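Folding Clothes with a Pair of Hand-Held Grippers
Household tips from the Plotbridge workshop page
Last changed 6/1/20

These tips are for anyone recording folding at home with two hand-held grippers, one in each hand, so that a robot can be taught from the recordings. They cover laundry only. Dishes and table setting have their own page.

Before you start

Pick a surface you can reach across while sitting down. A bed works well for long items such as trousers. A table is better for small things like socks and dishcloths. If you use a bed, pull the cover tight at the corners first. A loose cover comes up with the garment when the fingers close, and then you have to let go and start over.

Open the curtains or switch on the ceiling light and leave it that way for the whole session. A change halfway through a fold is a nuisance to sort out later.

Wipe both lenses with a dry glasses cloth. Fabric sheds more lint than you would expect, and it collects on the housing. Do it again after every 30 garments, more often with towels or fleece.

Check the label on each gripper against your session sheet. The left and right units are not interchangeable in the software. We had one batch of 59 recordings from the Cilport house with the two swapped, and all of them had to be relabeled by hand.

Push up loose sleeves or wear a close-fitting top. Wide cuffs fall between the fingers.

Folding trousers

Lay the trousers flat with the waistband toward you and the legs pointing away. Smooth the legs with the backs of the fingers, closed. Don't drag the tips across the fabric, as they catch on seams and pockets.

Take hold of the waistband at one side with each gripper. Go in low and nearly flat to the bed, let the lower finger slide under the edge, then close. Coming straight down from above works on thick cotton but gives a poor grip on anything slippery. With dark fabric, go slower than you think you need to. The edge of black cloth lying on black cloth is hard to find, both for you and for whoever checks the recording.

Bring one leg over the other, line up the hems, and let go with both hands before you do anything else. Then fold from the hem to the waist, and once more. Two folds are enough for most pairs. Three make a lump that slides off the pile.
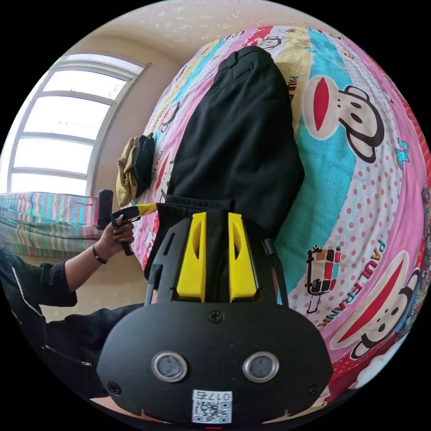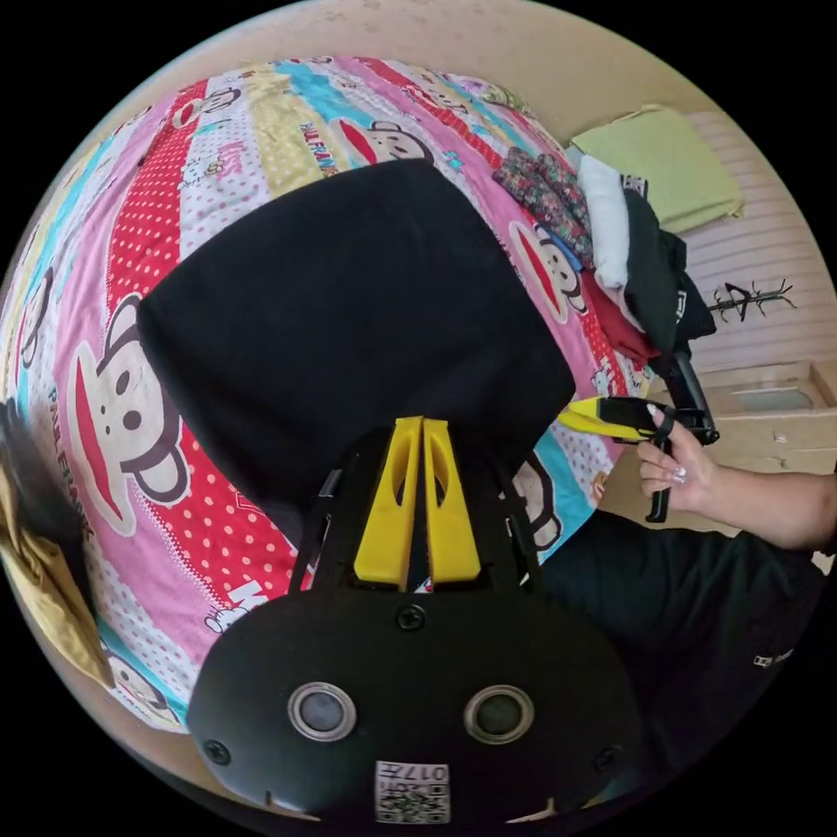 Black clothes on the patterned bed cover, a gripper in hand.

Making the pile

Keep finished clothes to one side, well out of the way of your elbows. Put heavier things at the bottom and anything thin or slippery on top. Set each piece down level and open the fingers fully before you lift away – a half-open finger will pull the top layer with it.

If the pile leans, stop recording and straighten it with your hands. Small corrections with the grippers are fine to leave in, but rebuilding a whole pile makes a long clip that is little use for teaching a fold.

Speed and mistakes

Work at an even pace. People tend to rush once they have the knack, and the later recordings get jerky. Out of 696 clips we went through in December, most of those we threw out were too fast. Very few were too slow.

Dropping a sleeve or a hem is not a reason to stop. Pick it up again and carry on. A robot drops things too, and it helps to have the recovery on record. Stop only if the garment falls to the floor, or if a gripper knocks against something hard such as a window frame or the side of a cabinet.

Keep both grippers pointed at the work. When one hand is resting, hold it still above the bed. Don't lay it in your lap, where it records nothing but your clothes.

Looking after your hands

The trigger takes more effort than it seems to at first. Change your hold every few garments and put the grippers down between sets. Take off rings if they rub against the handle. If you wear a strap, leave enough slack to turn your wrist all the way over, and check the buckle before each session.

Looking after the fingers

The plastic fingers flex, and they wear at the tips. Run a thumbnail along the inside edge now and then. If you feel a burr, take it off with fine sandpaper, or it will snag knits. Replace fingers as a pair. Spares for the Ķēniņš handle do not fit ours without filing the slot, so order the right ones.

Screws work loose with use. Snug them up by hand with the small driver and stop when they stop. The Prudville group uses a dot of thread lock on theirs, but that makes it slow to change a finger, and we leave ours dry.

Store the pair with the lenses facing up and nothing on top of them.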